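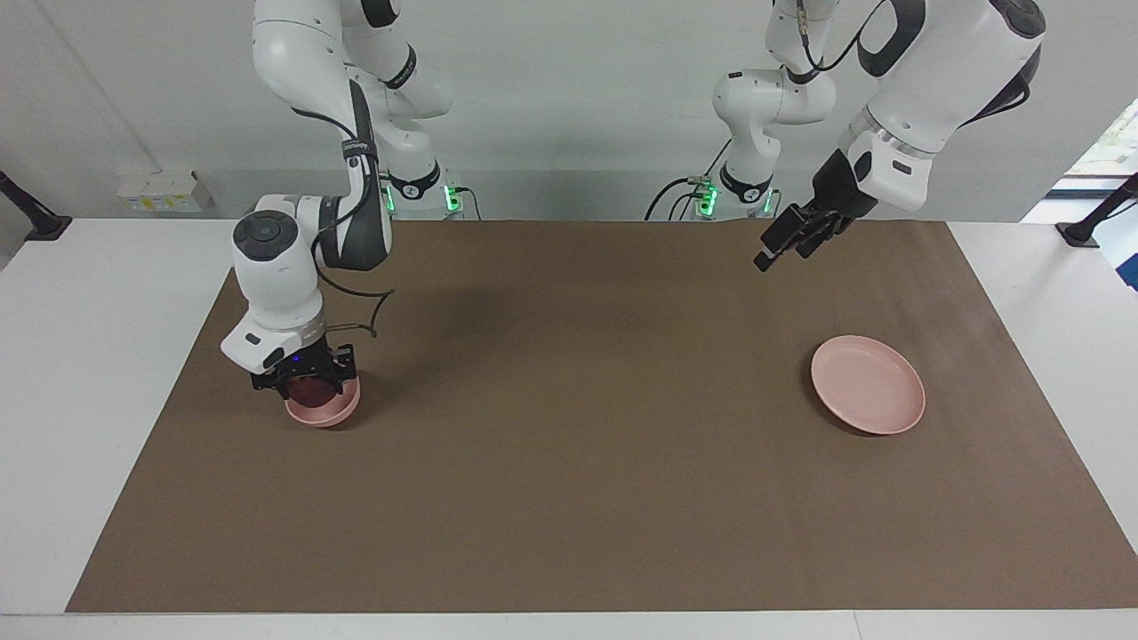
The Night Ferry to Skullevex

My aunt left me two things — her coat, and a ticket for the night ferry out of Nomwood that was thirteen years out of date. I went anyway. Wouldn't you?

The man at the gate turned it over a few times, sniffed it (he really did) and waved me on board. So there I was on deck in August in a dead woman's winter coat, sweating like mad and feeling terribly pleased with myself!

Now, I should say that my aunt told lies. Lovely ones, mostly. She said she'd run the Rosales hotel in Skullevex, all 1000 rooms of it, and danced with an admiral on the roof. My mother said there was no such hotel and no such admiral, and would I please eat my peas.

We docked before it was light. I asked a woman selling hot rolls where I might find the Rosales, and she pointed her tongs up the hill without even looking.

It had three rooms. I walked past it twice. There was a green door and a bell that didn't ring, so I knocked, and an old chap in slippers opened up and stared — at the coat, I mean, not at me. He did up the top button of it, very gently, as if he'd done it before.

"You're late," he said. "I've kept the eggs warm."

I ought to have explained. I had a whole speech ready, I'd practised it on the boat. But I was starving, and the kitchen smelled of butter, and on the wall by the stove hung an admiral's hat.

"Sorry," I said. "The ferry was slow."

He pulled out a chair for me and went to fetch the salt.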